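Wednesday, after supper

The paint is called Flindeo. I would like that on the record before I say anything else, because I have been saying it aloud all day like a person practicing for a language exam. Flindeo, matte, interior, from the Asell range. On the card it was a quiet gray that made me think of good hotels. On the back bedroom wall it is the color of dishwater in a house where they ate a lot of spinach.

I started at nine, which is late for a painter and early for me. The bed had been pushed into the middle of the room the night before and covered with a sheet, and the dresser was next to it under the other sheet, so that the two of them looked like furniture in a house where somebody has gone abroad for his lungs. I had also moved the books. I don't know why I own so many books about walking. I read a page of one on the landing, about the coast path past Grusadcombe, and then it was ten.

Taping took until lunch. The tape is the good kind, or at least the expensive kind, and it sticks to everything with real conviction except the baseboard. I pressed it down with a thumb, then with a spoon, then with the back of the scraper. By the window it kept letting go with a small sigh and rolling itself up again. I left it. There is a point in every taping job where you decide that you have a steady hand after all.

The man at Zarei said two coats. He said it the way dentists say you may feel some pressure. I asked whether one might do, given that the old color was only cream, and he looked at me for a while and then asked if I had a loyalty card. I have 627 points on it now. You need 1,000 for anything, and the anything is a bucket.

First coat on by three. I did the edges with the little brush and then the big fields with the roller, in a W, as the can instructs, though my W's drifted and by the third wall I was writing in some other alphabet. It goes on much darker than it dries. I knew this. I have known this since the hallway. It didn't stop me from standing there with the roller in my hand, quite sure I had ruined the room, and going down to look up whether the shop takes back an opened can. The shop does not take back an opened can.

Had toast. Went up again. It had dried lighter by the door and not by the window, so for an hour I had both the good hotel and the spinach, meeting somewhere over the outlet. I tried looking at it from the landing. I tried looking at it with the overhead light on, which made it greener, and with the lamp on the floor, which made it look like the wall of a place where you wait to hear about your car. I held the card up against it. The card has a coffee ring on it now and is no longer a reliable witness.

I will say the ceiling looks very white. It never looked like anything before. It may be the only part of the room that has come out ahead, and I haven't touched it, apart from the one place over the closet where I touched it with the roller. I went at that with a damp rag and made it larger. Then I left it alone and felt mature.

The second coat has to wait until tomorrow, so tonight I'm on the couch, which is some 29 inches shorter than a bed ought to be, with the window open upstairs and the door shut against the smell. The smell has come down anyway. It got into the butter. There is gray on my elbow, on the kettle, and on the pencil I'm writing with, and I can't find the lid of the can, so it has cling wrap and a dinner plate on it.

Still to do: second coat, behind the radiator (how?), the inside of the window frame, find the lid. The little brush needs another wash. I did it once under the tap and the water kept running gray long after I'd lost interest, so it's standing in a jam jar by the sink, and I'll have to remember not to drink from that.

Curtains. I hadn't thought about curtains. The old ones are mustard, and they went with cream in the sense that neither one complained. I hung one back up for a minute at dusk to see, and took it down again. I may have to be a person with blinds.

Went up one last time before writing this, in socks, and stepped on the tape that had come off by the window. It came downstairs with me. The wall looked a bit better in the dark - but then so do I.
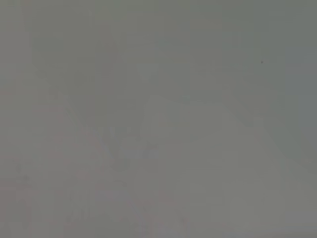

Gray, with a little green in it.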